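Simulated arm stops short over the island, any ideas?

Ewurabena Osei
Hi all! I'm building a kitchen helper arm in our shared workshop, and before I bolt anything down I'm trying it all out in the simulator.
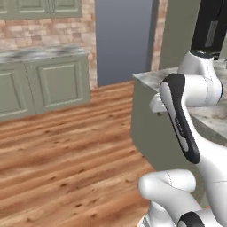
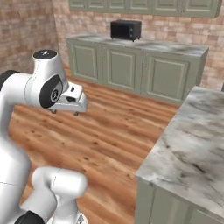
White arm in the green kitchen sim, two views

My reach goal is 328 mm past the counter edge and it quits at 200 every single time (so close, and yet!). Is it my joint limits?

Pevar
Mine did that too. Restarting helped.

Drevura
Lovely project! Check where the base sits first. I had mine 16 mm too low and the elbow limit kicked in early, so I spent a whole evening blaming the gripper, poor thing. Raise it a little, reload the limits and try again.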